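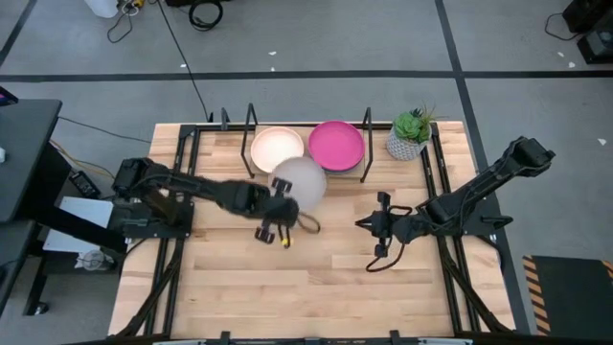 Lirkport Streetcar Extension — Project Liaison Group
Minutes of the October meeting

Present: Aurelia Tanner (chair), Ravindra Rawat (design), Savita Pant (utilities), Rupert Lüthi (Mendex, civil works)
Apologies: Shanti Chaturvedi
The meeting opened at 4:05 p.m.

1. Minutes of the last meeting
Approved with one correction. Under item 4, "Montecinos Street" should read "Montecinos Square."

2. Track works
Mr. Lüthi reported that rail is now down from the depot junction to the north side of Montecinos Square. The next section is 300 feet and includes the curve into Plolero Avenue. Mendex wants to pour the slab for the curve in one go, which would close the avenue to cars for up to 30 hours. Ms. Tanner asked that the bus detour be agreed with the city before a date is set.
Action: RL to send closure plan to AT.

3. Water main
Ms. Pant said the old main under Plolero Avenue is shallower than the records show. Seven service connections have to be lowered before the slab goes in. Letters to the affected addresses are drafted. Mr. Rawat asked whether the drain at the corner could be moved in the same dig. Ms. Pant will check — the permit may not cover it.
Action: SP

4. Stop at Montecinos Square
Mr. Rawat tabled two layouts. Option A keeps the platform on the east side with the ramp at the south end. Option B moves it closer to the library and loses 33 parking spaces. The group preferred A. Mr. Lüthi noted that the pole foundations are the same in both, so work on these can go ahead.
Agreed: Option A to go to the city for comment.

5. Noise
Two complaints about early deliveries on Depot Road. Mendex has told its suppliers not to arrive before 7 a.m. Ms. Tanner will reply to both residents.

6. Other business
The street lighting drawings are still outstanding. Carried over to the next meeting, when Ms. Chaturvedi will be back.

The meeting closed at 5:20 p.m.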